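Purnby Chores: data card

Version of 28/04/2026
Maintained by Gorazd Yordanov and Radomir Pavlović

Summary

Purnby Chores is a set of recordings of people doing small household jobs with a gripper in each hand in place of bare fingers. It was put together to help answer a narrow question: which chores can a two-armed machine with simple grippers be expected to learn now, and which ones still need a person?

The set holds 250 recordings, none of them longer than 7 minutes. They come from several rooms. All of the work was done by people. No robot was running during any recording, and a model trained on this set should be tested on a real arm before anyone makes claims about it.

Why hand-held grippers

A person using only bare hands can do things that no gripper on the market can do, so video of bare hands tends to promise too much. With a gripper in each hand, the person is held to nearly the same limits as the machine. If the person can't pick up a wet cloth with two padded fingers, there is little point in asking a robot to try. If the person can do it slowly, we mark it as slow and keep it.

What is in each recording

Video from each gripper
Video from a camera worn on the head
Gripper opening, as a value between fully closed and fully open
Position of each gripper over time
A one-sentence task label written by the person who did the task
A result field: done, partly done or not done

The black-and-white marker on each gripper is used to match the gripper views to the head view. Recordings where a marker is out of sight for a long stretch have a flag in the notes column.

Sample views

One view from a gripper, then two from the head, all from the same room.

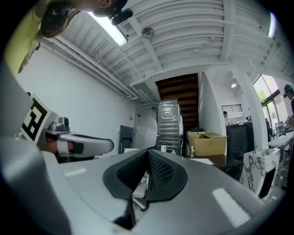
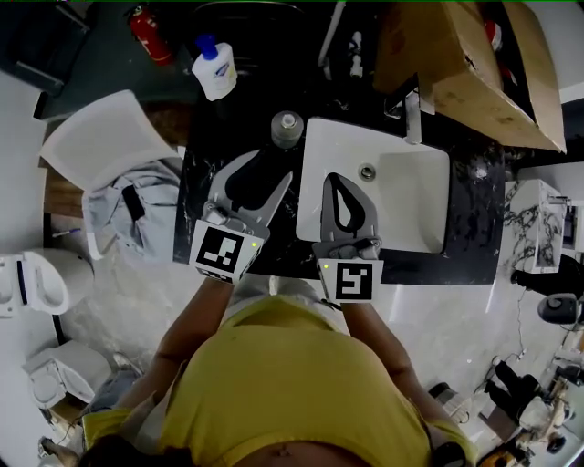
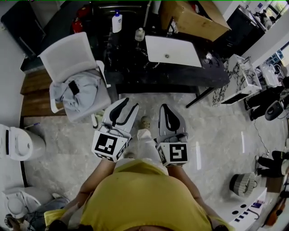
Task groups

Counter and sink. Moving bottles and cups, wiping a flat surface, putting items into the basin and taking them out again. These are the strongest part of the set. Most are marked done, and the same task was repeated by different people.

Floor pickup. Small items picked up from a hard floor and put on a table or in a box. Round items roll, and the result field shows it. Expect more "partly done" here than in the counter group.

Cloth. Shirts, jackets and towels moved from one place to another or folded once. Moving a garment is fine. Folding is poor. We kept the failed folds in the set and would ask users not to filter them out before reporting results.

Boxes. Opening flaps, putting items in, closing flaps. Taping is not covered.

Bathroom. Lids up, lids down, wiping the outside of a unit. There are only 40 recordings in this group, so treat any numbers from it with care.

Can machines do these chores yet?

Our reading, after training the Dumitrescu baseline on the counter group and running it on the two-arm bench at Forndale:

Picking up a bottle and setting it down somewhere else works well, as long as the bottle stands upright at the start. Wiping works if the surface is clear. If there is anything on the counter, the arm pushes it along with the cloth.

Floor pickup works at bench height. We have not tried it with a moving base, so we can't say anything about a robot that has to drive to the item first.

Cloth does not work. The baseline grabs a corner about as often as it grabs nothing, and it does not notice the difference. People with the same grippers also had trouble, but they looked, saw the miss and tried again.

None of this is close to cleaning a kitchen. A person who wants the sink cleared still has to do it, or stand beside the machine while it does part of it.

Known problems

Other people are visible in some recordings. Faces are blurred in the release copy, but the blurring was automatic and may have missed a few. Report any you find and we will pull the file.

The gripper view is very wide and bends straight lines near the sides. Correction values are in the calibration folder. Don't use the values from the 3 pilot sessions, which were made with another lens.

Task labels are not consistent. "Put bottle back" and "return bottle" mean the same thing. A merged label list is in labels_clean.csv.

Lighting differs from room to room, and some rooms have both windows and ceiling lights. We did not try to even this out.

Access and use

Files are hosted on Platport. Research use only. Do not use the set to identify anyone who appears in it. If you publish results by task group, please give all of the groups, including cloth.

Changes in this version

Pilot calibration moved to its own folder
Result field added to the bathroom group
Duplicate floor pickup recordings removed
Gripper opening values rescaled for the left hand

Contact

Questions about the recordings go to Radomir Pavlović. Questions about the baseline and the bench tests go to Gorazd Yordanov.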